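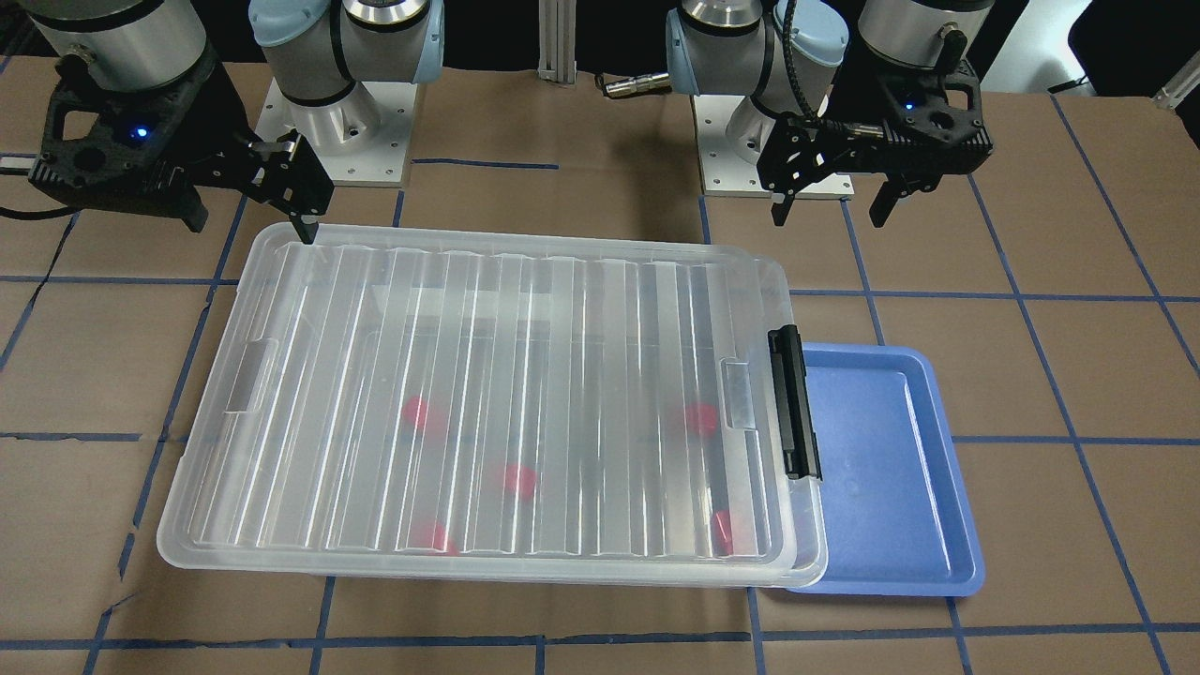 Polivden

Polivden is a messaging app for phones and home computers, run by the small firm Odoi. It lets family and friends trade notes, voice clips and photos, and it is best known — fondly, by most of its longtime users — for group chats that can hold up to 1000 people.

Privacy changes

On January 11, 2023, the app put out new terms that let Odoi keep contact lists for 106 days, up from 34. People were given 19 days to agree, and a good many of them were unhappy with so short a wait.

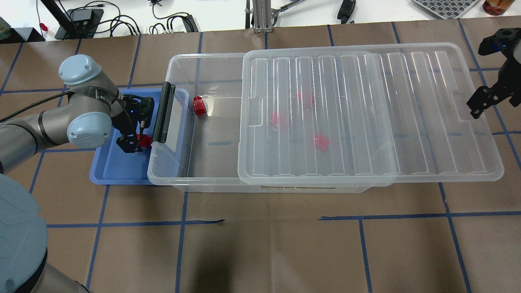
Abena Issahaku wrote on the users' forum that she would gladly stay, if only the notice were put in words her parents could follow. Odoi rewrote it in plainer language that June and made the sharing of contacts a matter of choice.
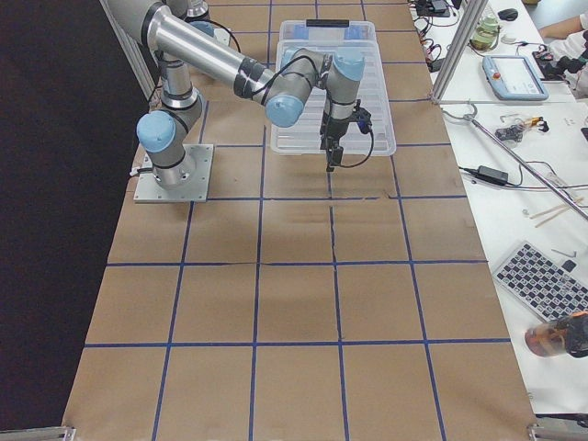
Related apps

Neno, a pared-down version for older phones
Broltar, a separate app for voice calls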